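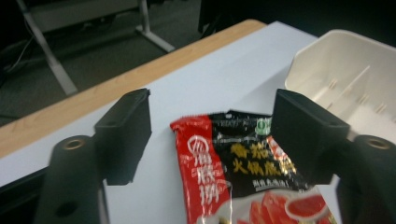 Tomato hot pot base packet between the open fingers, white divided tray at upper right.

Filed under: Lists / Handheld collection / Working rules
June — posted by Ka-ming Chuang

Hsin-yi Tsao wrote:
> The draft rules say "start with fingers open, object fully between them."
> For flat packets my people read this in three different ways. Can we
> have one sentence that everybody follows? Also, is glare a reason to
> reject an episode?

Dear Hsin-yi, dear all,

Thank you for the question. I propose this text for section 3:

"For flat foil packets, open both fingers before the approach. A finger may cover one corner of the packet, but the main print must stay readable to the camera."

I do not want to write "fully between". With a wide packet it is not possible, and then people push the packet to make it fit — this is worse for the data.

About glare: please do not reject for pale streaks on foil. Reject only if you cannot find the border of the packet. At Zulten we checked 600 episodes again with this rule and 70 were still rejected, mostly for motion blur.

One more request. Please write the product name in the label as it is printed, in Chinese characters, and put the English after it. "Soup packet" alone is too general.

If there is no objection I will put it in the next version.

Regards,
Ka-ming

Comments

Yi-chun Lam: Agree on the corner. Does it apply also to soft pouches with a cap?

Cheuk-hei Cheng: I would like a limit for the crumpled ones.

Shih-chieh Hsiao: Fine for us at Wemia. Please keep the old section number.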